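House Rules for the Arm Table: A Gallery

I've been writing down how we do things at our table since April, mostly because I got tired of saying it all out loud. People kept asking for a page they could pull up on their phones while setting up, so this is it. One picture, then the rules, each with a line or two. Borrow whatever you like!
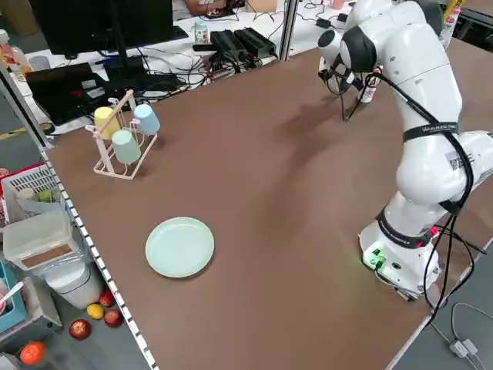 Cup rack and plate set out, gripper over the far end of the table.

The task is cups and a plate, and it sounds like the easiest thing in the world until you try to get 60 decent runs out of it. Most of our rules came out of that job (a few came out of me losing my temper, and I've tried to soften the wording on those).

On the table
Only what the task needs goes on the brown top. For this one that means the rack, the three cups and the plate. Your coffee goes on a desk, and so does your phone, and so does mine.

Spare objects
Put them in a basket or a bin off to the side before you start. I know it's tempting to leave the next task's stuff at the far corner so you can switch over faster, but then it's in every single run and you end up redoing the lot. I did exactly that with a yellow mug once and I'm still a bit sore about it.

Fruit
Pick it up off the floor when you're done with it, please. Plastic or real, it rolls, and you will step on it while looking at a screen.

Cups
Hang them upside down on the rack and leave a little breathing room between them. If two cups are touching at the start, nudge them apart and begin again. Don't try to be clever and let the arm sort it out, unless touching cups is what you're testing, in which case write that in the notes.

Plate
Empty and flat on the table at the start of every run. You can move it between runs (please do, we want variety!) but keep it well inside the reach you checked that morning. A plate right at the limit gives you a stretched-out arm and a jerky finish, and I throw those runs away.

Cables
The arm's cables need slack, and the slack needs somewhere to go. Before the first run, take the arm slowly through its biggest move and watch the cable the whole way. Watch the cable, I mean, and leave the gripper for later. If anything pulls tight, stop and re-route it. Floor cables go where you don't walk, and if you find a loose connector lying there, find out which end it belongs to before you power anything up.

Hands
Nobody reaches over the table while the arm is enabled. Say "hands in" out loud, wait for the other person to say "paused," then reach. It feels silly for the first day and after that you don't notice you're doing it. If you're working alone, pause it yourself and say it anyway, it's a good habit to have.

Starting pose
Gripper up, fingers pointing down, clear of everything on the table by at least a hand's width. I like to park it toward the far end so I can get at the plate and cups without ducking around it.

Speed
New task, new person or new gripper fingers: slow speed for the first 2 hours. Ademir Cavalcanti, who trained me back at Paiva, made it a whole day, and I thought he was being fussy. I've come around to maybe two thirds of his opinion.

People at the desk
Sitting at the desk behind the table is fine, we all do it. Just keep your chair back and don't lean across to grab a charger mid-run. And tell the operator when you get up, so they aren't startled by somebody moving at the edge of their eye.

Notes
Every run gets a line in the log: task, operator, good or bad, and why if it's bad. "Weird" is not a reason. "Missed the handle, dropped the blue one" is a lovely reason. We were at 1,462 lines last time I scrolled to the bottom, and I've gone back and read far more of them than I expected to.

Bad runs
Keep them, mark them, move on. Three bad ones in a row and you stop, stretch your legs and go over the setup from the top. Usually something has shifted. Sometimes it's the operator who needs a sandwich.

End of the day
Arm parked, power down, cups back on the rack, floor clear, log saved. Then go home! If the last person out finds a rule that didn't work, write it in pencil on the sheet by the door and I'll fix this page when I get a minute. The plate rule has been rewritten 3 times that way and I'm still not sure I love the wording, so if you've got a better one, send it over.

Recent galleries
Cilulel bench, before and after the big cable tidy
Labels that stay on: what we tried at Trumeo
Gripper fingers, a wear diary
Clolent visit, their floor tape and ours
My favorite bad runs (long one)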